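Renting out my apartment for short stays: your questions

I've been letting my place to visitors for a while now and the same questions keep landing in my inbox, so I put them all on one page. Last updated December 2019.

Do you use an agency?

I did, for one season, with a local outfit called Drotow. They were friendly enough, but they took 20 percent and I was still the one answering messages at midnight. Now I do it myself and keep the difference (most of it goes on towels, I swear).

What do guests ask about most?

The kitchen, by a mile! People want to know if they can cook a proper dinner or just boil an egg. Now I put the counter near the top of the listing and those messages have mostly dried up.
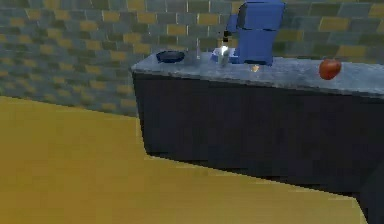

The kitchen counter, with its gray speckled top.

How much should I charge?

Look at what your neighbors charge in a slow month — February is a good one — and start a bit under. I asked too much my first winter and had two bookings. Summer takes care of itself.

Do you take a deposit?

Yes, and I give it back the same day unless something big is broken. I've kept one exactly once, over a lost set of keys, and I still felt bad about it. Little things like chipped mugs I let go.
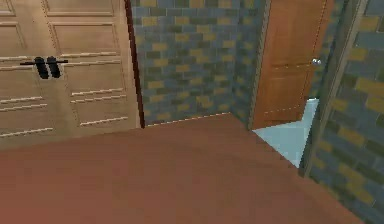 Same with late checkouts, by the way. If nobody is coming in that afternoon I tell people to take their time, and they nearly always leave the place tidier for it.

What did it cost to get started?

Roughly 900 for bedding, pans, spare keys and a decent mattress topper. The insurance was extra, so call your insurer before you buy a single pillow.

Should I let people bring pets?

I say yes to dogs and ask for a small cleaning fee. My reasoning is that dog owners book early and stay longer.
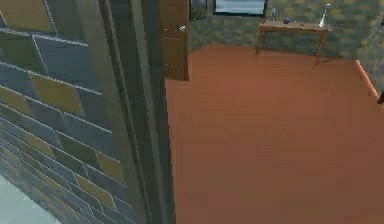

Botond Halász wrote in to disagree: he stopped taking dogs after a barking complaint from downstairs, and he thinks anyone with close neighbors should ask them first. Fair point, and I've added it to my own list.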